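Search Silo
Type your question here
Search
Clear

Your questions about the long table suppers

Thank you for all the lovely messages since we opened up the December list! We have tried to gather the things people ask most often into one place, partly so you can find an answer at midnight when none of us are awake, and partly because Nermina has been typing the same reply about parking since the summer and deserves a rest.

What is a long table supper?

It is a shared meal, cooked in our kitchen at Silo and eaten together at one table, usually with people you have never met before. Everybody gets the same food, it comes out in big dishes, and you pass things along. There is soup or something pickled to begin, then a main dish, then pudding, and then tea for as long as anybody wants it. We began doing this when Zdenka moved back to the area and missed eating in company, and it has grown in its own slow way from there.

Do I have to come with somebody?

Not at all. Plenty of people book one place and come by themselves, and we try to sit them near the middle, where the talk is easiest to join. If you would like to be next to a friend who has booked separately, put their name in the notes box when you book and we will do our best with it.

How many seats can I book at once?

Up to four. We did allow larger groups for a while, but a party of 10 tends to talk to itself (quite naturally, I do it too) and it was a bit hard on the others. If you are a bigger family and really want to come together, write to us and we will talk about a private evening.

What time should I arrive?

The door opens at half past six and we sit down at seven. Please don't worry if your bus is late — we keep a bowl of soup back for anyone who is held up, and people do shuffle along. The kitchen finishes at nine, and we turn the big lights off some time after that, which is our polite way of sending everybody home.

Can you cook for allergies and special diets?

Mostly, yes. There is always a full meal without meat, and we can manage without dairy or eggs if you tell us when you book. Nuts are harder. Biljana bakes with walnuts nearly every week, and our kitchen is too small for us to promise that none have travelled, so if you have a serious nut allergy please ring us first and have a proper chat with her before you pay for anything. Coeliac guests should do the same.

Are children welcome?

Very much so. Children under eight eat free, and there are cushions for the chairs. We don't do a separate children's menu, but there is always bread and butter, and I have seen a good many suppers made entirely of bread and butter with no harm done.

May I bring my own wine?

Please do. We have no licence, so we can't sell you any, but there are glasses and a corkscrew on the side and we don't charge for using them. Tihomir sometimes brings plum brandy to pass round at the end. It is strong, and a thimbleful is plenty if you are driving!

Where do I park?

On Okonkwo Lane, behind the old seed store, where it is free after six. Please leave the gateway clear. From the station it is a walk of 900 metres, flat the whole way, with a good pavement on the left-hand side.

Can I get in with a wheelchair?

Yes, through the side door, which has a ramp. Ring the bell and somebody will come round to you. The toilet on the ground floor has a wide door and a rail. We can take a chair away from any place at the table, so do choose where you would like to be.

I have to cancel. Can I have my money back?

If you let us know by noon on the day before, you can have a full refund or move to another supper, whichever you like. After that the shopping is done, I'm afraid, but you are welcome to send a friend in your place. Just tell us their name so that we can greet them properly.

Can I help out, or cook one evening?

We would love that. Thoa Đỗ cooked for us last spring and people still ask about her fish in caramel. Write to us with a dish you make well at home and how many you have fed before, and we will find you an evening and a spare pair of hands.

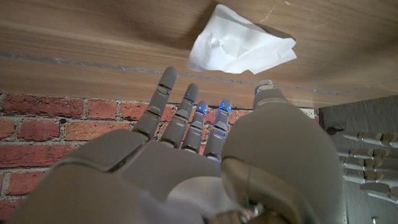
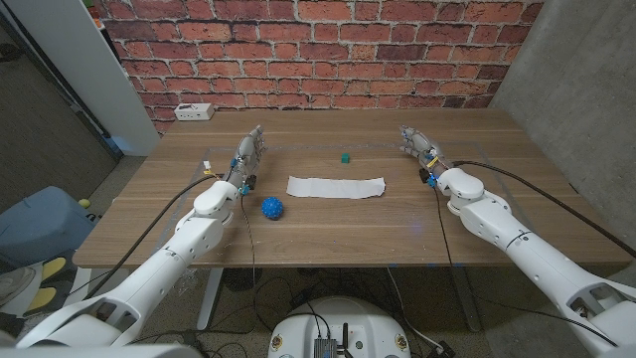 Wooden surfaces in both pictures, with the red brick wall in the second.

Was this page helpful? 8 people said yes
4 comments
Share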